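The Slow Art of Picking Up a Shirt
A conversation with Bilal Tarawneh of Ilent
March 2018

When I first wrote to Bilal Tarawneh asking for half an hour of his time, he wrote back with a very kind note saying that half an hour would only get us as far as the collar. So we took the afternoon, and most of a pot of tea, and I'm glad we did. Tarawneh leads the software side at Ilent, where a small team writes the planner and the controller for a two-armed folding cell. The planner is called Pesau. The controller underneath it is Bisanier, and he talks about the pair of them the way some people talk about their in-laws, with affection and a certain wariness.

"Pesau decides where to go," he told me, "and Bisanier decides how hard to push when it gets there. Most of our bad days come from the two of them disagreeing about a few millimeters of cotton."

I asked why cotton should be so much trouble, when robots have been picking up car parts for decades. He laughed and pulled up a wrist view on his laptop, with the gripper's two jaws close to a lifted corner of dark fabric.

"A car part has a shape, and it keeps it," he said. "A shirt has whatever shape you left it in. So the perception code goes hunting for things it can trust. A hem is lovely, because it's a line and it's raised a little. A corner standing up like this one is even better, you can get a jaw on each side of it. What you don't want is to pinch two layers when you meant to pinch one, and from straight overhead those look almost the same." 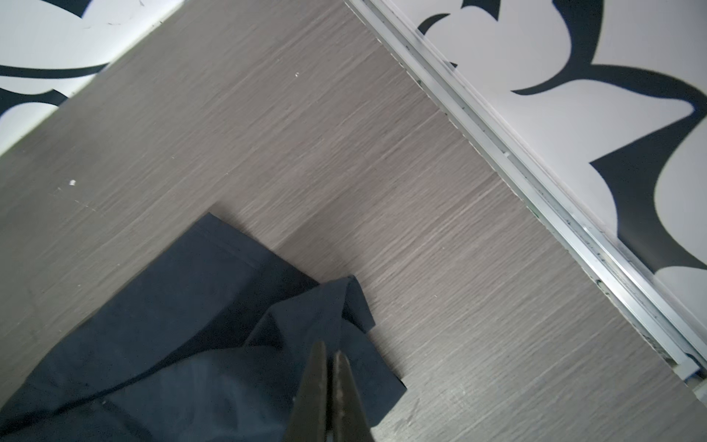

Two arms, one plan

The early version of Pesau planned each arm separately and then checked for collisions at the end. Tarawneh is cheerful about how poorly that went (he used the word "molasses" more than once). In February the team moved to planning both arms together, and he says the code got shorter as a result, though it took a good deal of arguing to get there.

"With one arm working the cloth, you have to decide what the other one is for," he said. "Sometimes it holds, sometimes it gets ready, and sometimes the best thing it can do is stay out of the way. That last one is a real decision and the planner has to make it on purpose."

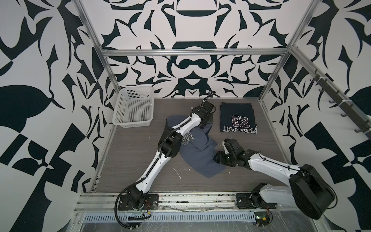
The right arm grips a blue T-shirt in the folding cell.

The leaf pattern on the walls came up too, as I suspect it does with every visitor. Tarawneh spent a happy ten minutes on how his segmentation code separates cloth from background, and on the printed lettering across T-shirts, which used to get marked as creases. The fix came out of Ledesma, the team's replay tool. It takes a recorded run and lets you step through it with the planner's guesses drawn on top, and he keeps nearly 2,000 runs in it, sorted by what went wrong.

"I could look at Ledesma all day. My wife says I do. You find the moment where the grasp was chosen, you go back 2 steps, and very often the mistake is already sitting there."

What he worries about most at the moment is speed. When the wrist moves, the picture smears, and a fold that was perfectly clear a moment earlier becomes a soft gray suggestion.
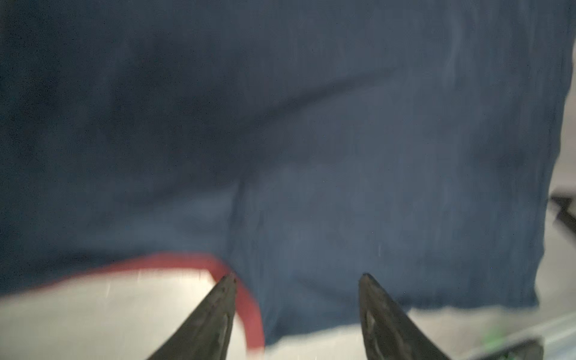

"So we have a choice," he went on. "We can stop, look, and go again, and that's safe and slow. Or we can carry an estimate of the edge through the motion and correct it when the picture settles. Bisanier does the second now. It keeps its own little belief about where the hem is, and it gets more cautious the older that belief becomes. I'm fond of that part. It's the way I walk through my house in the dark."

I wondered whether all this would ever be finished. He thought about that for a while and refilled my cup. The next release has the planner trying a second grasp by itself when the first one slips, without going back to the beginning, and after that he would like to take on sleeves, which he has been putting off.

"Long sleeves," he added, as I was putting on my coat. "Short ones we can talk about."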